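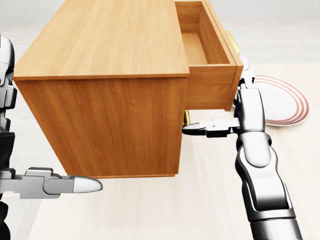
Umia Sleep and Daily Rhythm Group

Call for participants: evening habits and night-time waking in adults

We are looking for adults who wake up in the night and would like to tell us about it. The study is called Clukura and it will last 6 weeks for each person. It begins in November, and we accept new people until all places are filled.

What we want to learn

Many people wake at three or four in the morning and cannot go back to sleep easily. Doctors often ask them about stress, coffee and alcohol. We are more interested in the small things: what you do in the last hour before bed, what you keep near the bed, if you look at the time when you wake, and what you do next. In our first questionnaire, 1325 people answered us, and a large part of them wrote long comments in the free space at the end. These comments gave us the idea for the present study.

Who can take part

You can take part if you are between 25 and 70 years old, if you wake in the night at least two times in a normal week, and if you sleep most nights in the same home. You may live alone or with other people. Your partner can also join, but each of you must fill in a separate form.

Unfortunately we cannot accept people who work night shifts, people who take a prescribed sleeping medicine, and parents of a baby younger than one year. We know that this last group has much to say on the subject, and we hope to invite them for a later study.

What you will do

- One first talk with Armelle Lefèvre, by telephone or in our office. It takes 40 minutes.
- A paper diary, filled in each morning before 9. Most mornings you will need only a few minutes for it.
- A drawing of your bedroom, made by hand, with the bed, the window, the lamp and the furniture. It does not need to be beautiful.
- One final talk, where we read parts of the diary together.

We chose paper because we do not want to bring another screen to your bed. If writing by hand is difficult for you, please tell us and we will find another way.

You will not be asked to change your habits during the study. Please go to bed as you usually do, also at weekends - a bad night is as useful to us as a good one.

Payment and privacy

You receive 90 euros after the final talk, and we pay your travel by bus or train. If you stop earlier, you will be paid for the weeks you have completed. You can stop at any moment without giving a reason. Your name is kept apart from your diary, and only Leonidas Tsolakis and Armelle Lefèvre can connect the two.

How to apply

Please call extension 1633 between 10:00 and 16:00, or leave a note with your telephone number at the reception of the Sabatier building. Ask for Faustine Langlois. We will call you back and ask you some short questions about your sleep and your health. The talks can be in English or French.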